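Teaching a towel fold by remote control

This guide covers recording a towel fold on a single arm with a two-fingered gripper, driven by remote control from a leader handle. It assumes you have already installed the Rerker recorder and can move the arm without it faulting. If you can't, do the setup page first.

You will need one terry towel, a felt cover for the table, a fixed camera with a view of the table, and a second camera that sees the whole work area from higher up. Tan or orange towels on dark green felt give good contrast. White on white does not work at all, as the fold line disappears.

Before you start

Pull the felt tight and check that it doesn't slide when you drag a towel across it by hand. If it creeps, clip it under the table. Any creep gets into the recording and the model will learn to chase it.

Set the gripper speed to 2 in the Rerker panel. The default is 4, and that is too quick for cloth — the fingers shut before you have judged the depth. Leave the arm speed alone for now.

Open a new session, name it after the towel and the fold, and switch both cameras on. Wait until both previews are live. The recorder will let you start with one of them frozen, and you won't find out until you play it back.

Making the grasp

Bring the gripper over the edge of the towel from straight above. Coming in at a slant pushes the cloth away and you end up following it across the table. Keep the wrist vertical and turn it so that the fingers will close across the edge, one on either side of the fabric you want.

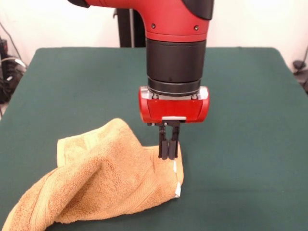
Lower slowly until the fingertips just meet the felt, then come up by the smallest amount the handle allows. Close. Lift a little and stop for a second before you go on. The pause matters when you come to cut the recording into steps, and it also gives you a chance to see whether you have one layer or two. Two layers on a first fold means the attempt is spoilt. Open, back off, and mark it as failed in the panel. Do not delete it, as failed grasps are useful later when you train the check.

Terry catches on the fingertips. If a loop stays hooked after you open, raise the arm straight up and it will usually come free. Don't wiggle.

Flat starts and crumpled starts

Record both. With a flat start, go for a corner, carry it over to its opposite number and let go low down. With a crumpled start, take whichever edge is easiest to get at and drag it outwards until a corner shows, then carry on as for a flat start. It may take several pulls. Keep each pull as a separate grasp with its own pause.

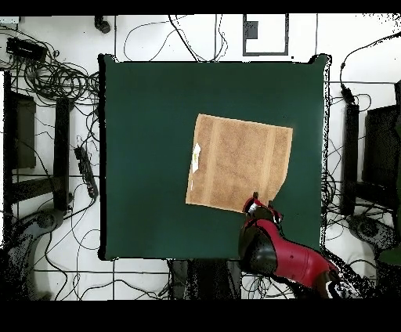 Move the towel between attempts. Turn it, shift it nearer the arm, put the label on a different side. In our first set, stored as Sernport 227, the towel was always put back in nearly the same spot, and the trained arm went to that spot whether there was a towel on it or not. We threw the set away and started again.

Working close to the arm

Corners near the base are awkward. The elbow comes down low over the cloth when the gripper reaches back towards itself, and it can press on a fold you have just made. Watch the elbow as well as the fingers. If it is getting close, lift, rotate the base a few degrees and come in again from the side.

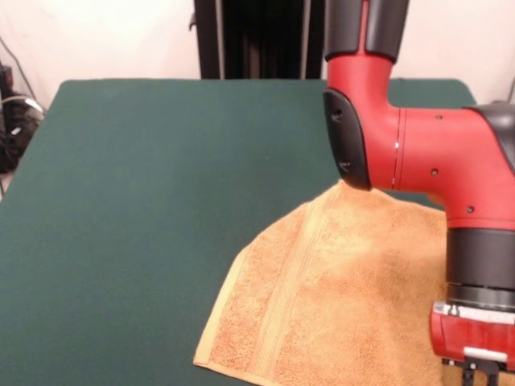 Drive at an even pace through all of this. People tend to rush the long carries and crawl through the grasps, and the model copies both. If you find yourself speeding up, stop for a few minutes.

Saving and checking

Press End, then Keep or Failed. Files go into the Després folder with a running number; ours has reached 2274. Play back one in every batch at full speed with both views side by side and look for dropped frames, a towel that leaves the view, or a grasp with no pause after it.

When the batch is clean, export it with the Bolletti preset. Gripper position must be ticked in the export list. It is off by default.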